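Notas da aula 7: ensinar uma tarefa ao robô, com a mão ou à distância
8 Aug 2019

14 partilhas · 2 comentários

Bom, retomando onde ficámos. Na última aula alguém perguntou por que é que não escrevemos simplesmente o programa, com posições e tudo, e pronto. Para apertar um parafuso sempre no mesmo sítio, escrevam! Eu também escreveria. O problema começa quando o objeto muda de forma, escorrega ou aparece três dedos mais à esquerda, e aí o programa com posições fixas vai buscar ar. Mostrar a tarefa é outra maneira de trabalhar: uma pessoa faz, o robô regista, e depois tentamos que uma política aprenda a partir do registo.

Há 2 formas de mostrar que nos interessam nesta cadeira.

A primeira é o ensino cinestésico, que é um nome comprido para pegar no braço e levá-lo. Põe-se o robô em compensação de gravidade, agarra-se perto do punho e faz-se o percurso. É ótimo para sentir onde estão os limites das juntas (vão dar com eles, e o cotovelo do robô avisa antes de vocês perceberem). Para a mão já é chato, porque mover dedo a dedo com as nossas próprias mãos enquanto se segura o braço pede uma terceira mão que não temos. Além disso, o nosso corpo entra no campo das câmaras e fica gravado.

A segunda é a teleoperação. O operador mexe a sua mão e o robô segue. Na bancada usamos a interface Bollholm, que lê os dedos e o pulso e passa tudo para a mão do robô. A correspondência entre os dedos humanos e os robóticos nunca é perfeita, já vos aviso. O vosso indicador dobra de um jeito, o dele dobra de outro, e nos primeiros minutos toda a gente exagera os movimentos. Passa depressa! Ao fim de meia hora já ninguém olha para a própria mão. 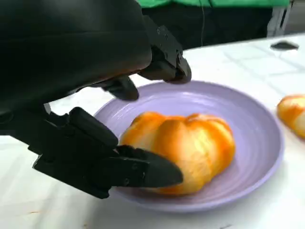 O momento antes de fechar os dedos é, para mim, o mais importante de uma demonstração, e é o que mais se estraga com a pressa. Quem está a operar tende a chegar e apertar num gesto só, e a política aprende exatamente isso, uma espécie de bote. Prefiro que se aproximem, deixem a mão aberta em volta do objeto e só depois comecem a fechar. Reparem no pão no prato lilás: há uma ponta de dedo mesmo junto ao lado esquerdo dele, e outro dedo ainda suspenso por cima da borda de trás. Com os dedos assim abertos ainda se corrige muita coisa. E aproveitem para pensar no outro pão, o que está na mesa à direita do prato. Se a tarefa for «pega no pão», qual deles? Isso tem de ficar decidido antes de gravar, e tem de ficar escrito na etiqueta do episódio.

A propósito de etiquetas: no conjunto Tuvthorpe, que vão usar no trabalho, temos 3,674 episódios, gravados desde maio. Desses, uns 300 são tentativas falhadas que guardámos de propósito. Não os apaguem. Vamos usá-los na aula sobre recuperação de erros, e já houve um grupo que limpou a pasta toda com a melhor das intenções (recuperou-se, mas passei mal a tarde).

Algumas coisas práticas para quando forem gravar:

- Comecem sempre com a mão afastada do objeto e acabem sempre com ela afastada outra vez.
- Variem a posição do prato entre episódios. Variem mesmo, sem ser um centímetro para lá e um para cá.
- Se pararem para pensar, a pausa fica no registo. Pensem antes.
- Nada de mudar a velocidade a meio da sessão.
- Olhem para a câmara do punho antes de começar. Se a própria mão tapa o objeto todo, mudem a abordagem.
- A Dremel fica na oficina. Se um suporte roçar, falem comigo antes de desbastar seja o que for.

Sobre a quantidade, que é a pergunta de sempre: depende. Para o exercício Sutanto, que é só pegar e pousar, 63 demonstrações boas deram-me uma política bastante decente. Com mais demonstrações, mas feitas por operadores com estilos muito diferentes, saiu pior, e perdi uma semana a culpar a rede. Se uns pegam por cima e outros de lado, o modelo pode acabar num meio-termo que não pega em nada. Combinem a estratégia dentro do grupo.

Para a próxima aula tragam um episódio cada um, escolhido do conjunto, e digam em que instante acham que acaba a aproximação e começa a preensão. Vamos comparar as respostas. Leiam também a parte do guião sobre sincronização das câmaras, que não vou repetir na aula.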